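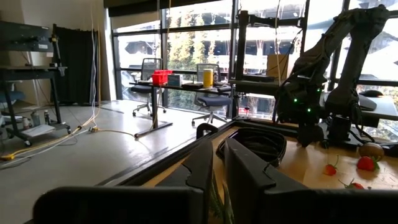
Re: [tabletops] Oil or wax, and fruit stains

From: Dorottya Kun
To: the tabletops list
Date: Mon 22 December

Raimonds Toom wrote:
> We eat at a bare wood table and I have been told to oil it,
> wax it, varnish it, and throw a cloth over it and stop
> worrying. My mother-in-law holds all four views. There is
> also a strawberry stain from July that I've been hiding
> under the butter dish. Does anyone have a method that a
> lazy person can keep up?
> Raimonds

Raimonds,

Your mother-in-law has been reading this list, I think.

I'm in the oil camp, mostly through inertia. Two thin coats, a day between them, wiped off hard after each one. The wiping is the part people skip, and then they write to us in spring asking why the newspaper is stuck to the table. Guilan Meng swears by 3 coats. Guilan also irons dish towels.

Wax looks lovely until someone puts down a hot mug, so in our house that would be lunchtime.

For the strawberry: try a little dish soap on a damp cloth first, then leave it alone overnight. If you can still see it, sand lightly along the grain with 200 grit and oil the patch. Don't start with 100 unless you want a shallow bowl where your butter dish used to be. Lemon juice will lighten the stain and also everything around it, which gives you a second, paler stain to hide. You will need a bigger butter dish.

If your top is made of planks in different tones, test any oil on a light one. The dark ones forgive you.
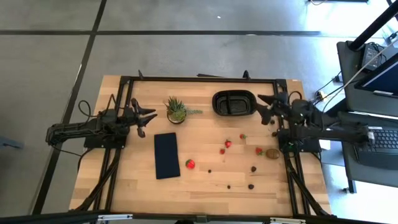

Tabletop in light and honey-brown planks

Bereket Gebreyes asked last week about the Rätsep oil. I've used one can. It smells like a boat, and my family ate in the other room for two days, but I'd buy it again. The rags should be spread flat outdoors to dry, please, never balled up in the trash. They can catch fire on their own.

Chaiwat, you still have my sanding block.

Dorottya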